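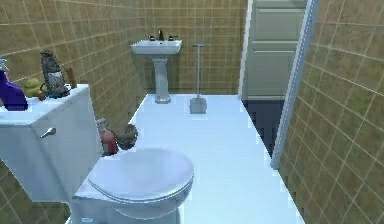

Por Gabinete de Comunicação da Zirkia | Starutska | Ambiente e Consumo | Leitura livre

Zirkia arranca em maio com o Boleo, programa gratuito de detecção de fugas de água em casas de Starutska

Para divulgação imediata. Starutska, maio. A Zirkia, empresa gestora da rede de água de Starutska, abre este mês as inscrições para o Boleo, programa de visitas gratuitas a habitações com consumo acima do normal. Primeira fase: 231 casas. Zona antiga e bairros junto à estação. Quem vive noutras zonas pode inscrever-se já, fica em lista para o outono.

O que está incluído: verificação de autoclismos, torneiras, chuveiros e ligações das máquinas. Leitura do contador antes e depois. Troca de vedantes e bóias gastas, sem custo para o morador, até ao limite de 20 euros em peças por casa. Acima disso o técnico deixa orçamento por escrito e o morador decide, sem qualquer obrigação de fazer a obra com a Zirkia.

As peças são fornecidas pela Honkanen, que já trabalha com a empresa na renovação dos contadores. Contrato válido até ao fim do ano, com possibilidade de prolongar.

Porquê agora? As reclamações por factura alta subiram no inverno e boa parte acabou em fuga dentro de casa, do contador para dentro, onde a rede pública já não chega. Autoclismos à cabeça. Uma bóia mal afinada deixa passar um fio de água que mal se ouve e que corre dia e noite. O morador só dá por isso quando chega a conta, e a conta vem de dois em dois meses.

"Recebemos chamadas de pessoas convencidas de que o contador está avariado. Vamos lá, fechamos a torneira do autoclismo e o contador pára. É uma peça de poucos euros e uma tarde de trabalho, às vezes nem isso", refere a direcção de clientes da Zirkia.

Quem pode pedir

Titulares de contrato doméstico em Starutska, proprietários ou inquilinos. Inquilinos não precisam de autorização do senhorio para a verificação, só para a troca de peças. Condomínios podem pedir visita às partes comuns mas entram numa lista separada, com prazos proprios. Estabelecimentos comerciais ficam de fora nesta fase.

Têm prioridade famílias com tarifa social e casas onde o consumo duplicou entre duas facturas seguidas. Esses clientes recebem carta com o código de inscrição. Os restantes inscrevem-se ao balcão ou no site, área de cliente, separador Boleo. O balcão abre às 9h e fecha às 16h30, com pausa para almoço.

A visita

Demora menos de uma hora na maior parte das casas. É preciso estar um adulto em casa e haver acesso ao contador. Pede-se tambem que o espaço debaixo do lava-loiça esteja livre. Os técnicos andam identificados com cartão da Zirkia e não recebem dinheiro à porta, em caso nenhum. Em caso de dúvida, ligar para a linha de apoio antes de abrir.

No fim o morador fica com uma folha: o que foi visto, o que foi trocado, a leitura do contador. Cópia por e-mail para quem quiser.

Para quem não quer esperar pela visita

Teste simples, à noite. Fechar todas as torneiras, desligar máquinas, anotar os números do contador. De manhã, antes de usar água, ler outra vez. Se mudou, há fuga. Para o autoclismo: umas gotas de corante alimentar no depósito, não descarregar, esperar meia hora. Cor na sanita quer dizer vedante gasto. 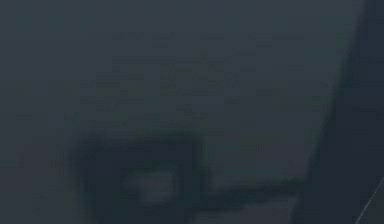 Se a visita confirmar uma fuga, a factura anterior é corrigida?

A Zirkia analisa o pedido de acerto caso a caso, desde que entregue no prazo de um mês após a visita e acompanhado da folha do técnico. O acerto cobre a parte do saneamento e nunca ultrapassa 200 euros por contrato.

Sessões e materiais

Além das visitas, há sessões abertas na sede da Zirkia ao fim da tarde, às 18h30, com demonstração de troca de vedantes. Entrada livre, lotação de 100 lugares, sem reserva. As datas são afixadas no balcão e no site. O folheto do Boleo segue com a próxima factura em papel, quem tem factura electrónica recebe em PDF.

Balanço da primeira fase previsto para depois do verão, com dados de consumo por bairro. Não serão publicados dados de casas individuais.

Sobre a Zirkia: gere a captação, a distribuição e o saneamento em Starutska. Sobre a Honkanen: fornecedora de contadores, válvulas e acessórios para redes prediais.

Contacto para jornalistas: Gabinete de Comunicação da Zirkia, dias úteis, das 10h às 17h. Pedidos de entrevista por escrito, por favor, com indicação do meio e do prazo de fecho.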